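Koller extends its computer refurbishment service to schools and small offices

Used desktop computers to be opened, cleaned and checked part by part before they get a second user

TRELLITZ, April – Koller, the repair and refurbishment company from Trellitz, announces today that its service for used desktop computers is now open to schools, clubs and small offices. Until now the service was offered only to larger customers with a minimum of 400 machines per order. From this month the minimum order is 12 machines.

In the past year the workshop has prepared 2,655 desktop computers for further use. Many of them came from offices which changed their equipment after a few years, although the cases, power supplies and drive cages were still in good condition. Koller believes that such machines can serve well for writing, teaching and bookkeeping, if somebody takes the time to look inside.

Each computer is laid on its side and opened at the workbench. The dust is removed from the fan housing and from the expansion slots. After this the memory, the cards and the cables are checked one after another, and the label of the power supply is compared with the order sheet. Parts which do not pass the check are replaced with used or new parts of the same type. The drive is erased or exchanged, according to the wish of the customer.
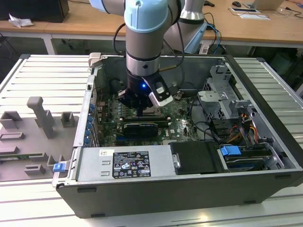 An open desktop computer with its motherboard, drive cage and power supply.

"A desktop case is a friendly thing to repair," says Virgilio Quiambao, head of the workshop at Koller. "Often you can open a latch with your fingers and take out a drive without any tool. We want that schools also profit from this, and not only the big companies. A school does not need the fastest computer, but it needs one that starts every morning."

The first customer under the new conditions is the Beltoma training centre, which has ordered 70 refurbished desktops for its evening courses in office work. The machines will be delivered in two parts, so that the classrooms can stay in use during the exchange. Transport is done by the delivery firm Petier, which will also bring the old computers of the centre back to the workshop.

Every refurbished computer comes with a printed sheet that lists the parts which were checked or replaced. Customers can also send in their own machines for cleaning only – in this case the drives are not touched.

Orders and questions are received at the Koller service desk in Trellitz. Price lists for schools and clubs are available on request.

About Koller
Koller repairs and refurbishes desktop computers, screens and printers for business and public customers. The company has its workshop and its spare parts store in Trellitz.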